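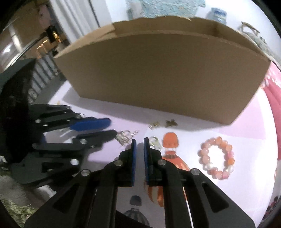
Equipment Bulletin, Issue 16, Page 3

Rakar Small-Goods Sorting Station

The Rakar station is intended for workplaces that handle jewelry, keys, watches and other light items in mixed lots. It moves single pieces from a tabletop into an open carton. The station is supplied by Liao and is in daily use at the Prumham returns room, where sorting was previously done entirely by hand.

Teaching the station

Tasks are taught with hand-held two-jaw grippers. The operator picks up and places each item in the usual way, and the recorded motion becomes the basis for the automatic routine. Padded fingers are recommended for beads and fine chain. No programming knowledge is required, and training takes 2 shifts per operator. Ordinary cardboard boxes may be used, and printed table coverings do not need to be removed.

Changes to staff duties

Repeated lifting and placing passes to the station. Operators retain inspection, the separation of tangled chains and key rings, and all decisions on damaged goods. At Prumham, no positions were withdrawn when the station was installed. Employees who formerly sorted for a full shift now divide their time between teaching new items and checking finished cartons.
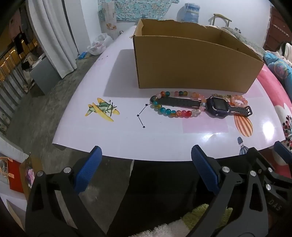 Smartwatch and bead bracelets on the table, with an open carton behind.

"Our staff wished to know who would be responsible when a piece was placed in the wrong carton," states Yu-ting Wei, operations supervisor at Prumham. "The answer is written into the work instruction. The operator on duty may stop the station at any time and is not asked to justify it."

Supply and support

The station is delivered with a table mount, spare finger pads and a printed operator manual. The current routine library covers 1,165 item types. Additional types may be taught on site. Service requests are handled by the Pommont office, and replacement pads are ordered under the finger size marked in the manual.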